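Turntable Faults FAQ: Kilari Sorting Cell

I run the Kilari cell on the second shift at Wedum, and since the stoppage in December I keep getting the same handful of questions in the hallway, by text, and once through the restroom door. So I'm putting my answers in one place. If you work on the Skalten line your table is set up differently and you should check with your own lead before copying anything I do.

What went wrong in December?

The round green belt stalled with a full load on it. The drive kept trying to push, the controller saw the current climb and threw fault 53, and the whole cell dropped out. That part worked the way it should. What didn't work so well was me, clearing the fault and restarting it twice without going over to look. The third time it tripped I finally locked it out and walked up to the table, and there was a loop of thin cable pulled down into the roller channel. I still cringe a little when I tell this one!

Where did the cable come from?

One of our own totes. We get small coiled cables in the mixed returns, and they're the worst thing we handle. A box slides or it doesn't. A cable has loose ends, and loose ends go looking for a gap. This one had been riding the belt for a while, going by the log, and then it met the rollers at a bad angle.

Did anybody get hurt?

No. Nobody was inside the guard when it tripped. I did have a long talk with our safety lead about those two restarts, and I had it coming.

What does the table look like when you're doing a cleanup check?

Pretty plain. You want to be able to see the belt, the hub and both runs of rollers before you touch anything.
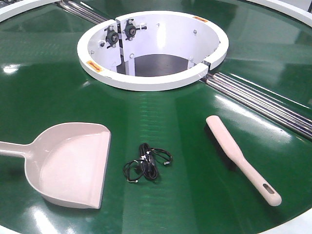
Green belt and center hub, with the brush and dustpan on either side of a coiled cable.

I use a small brush and dustpan because a shop vac hose is clumsy around the hub (and I've knocked a sensor lead loose with one, so there's that). Brush away from the rollers, never toward them. And please look down into the hub too. Bolts and bearings live in there, and so does anything small enough to hop over the rim.

Can I just reach in and grab a cable if the belt is stopped?

Please don't. Stopped and locked out are two different things. After a fault the belt is stopped, but the controller can be reset from the panel by somebody who can't see your hands. Put your own lock on the disconnect, try the start button to make sure it's dead, and then reach. Every time, even for one little cable. I know it feels silly when you're behind on totes. Do it anyway.

The belt is so shiny. Does the glare cause faults?

Not motor faults, but it does give us missed picks. The overhead lights bounce off the green surface, and the vision system has trouble with things sitting in a bright patch. The arm skips the item, the item goes around again, and now you have a cable making lap after lap past the rollers. So glare didn't cause the December jam, but I'd bet lunch that it helped. We've asked for diffusers. If you see the same item come around more than a couple of times, pause the cell and take it off properly.

Why can't we just turn the current limit up so it stops tripping?

Oh boy, I get this one a lot. That limit is what kept a snagged cable from turning into a torn belt. Nuisance trips are annoying, I get it, but if you're seeing a bunch of them then something is dragging and you need to go find it. Leave the setting alone and call me or maintenance.

How often should the table be swept and checked?

We went with every 2880 cycles, plus any time fault 53 shows up. The counter is on page 7 of the panel menu, and you have to scroll down past the network stuff to find it. Sweep the belt, check along the rollers, look in the hub, then reset the counter. If you forget to reset it the reminder just keeps beeping at the next person, and the next person is usually me.

What if the fault comes back and I can't find anything?

Leave it locked out and write it up. Note what was on the belt, which way it was turning, and whether you heard a squeal or a thump first. The vendor, Lumbantobing, will ask you all of that anyway, and it's hard to remember an hour later. Don't keep hitting reset and hoping. I tried that already.

Are we changing how cables get sorted?

For now they get pulled by hand at the infeed and go in their own tote. It's slower and it's not my favorite job either. There's talk of bagging them so the arm can pick them without the ends trailing, and I'll update this page once we've tried it on a real shift.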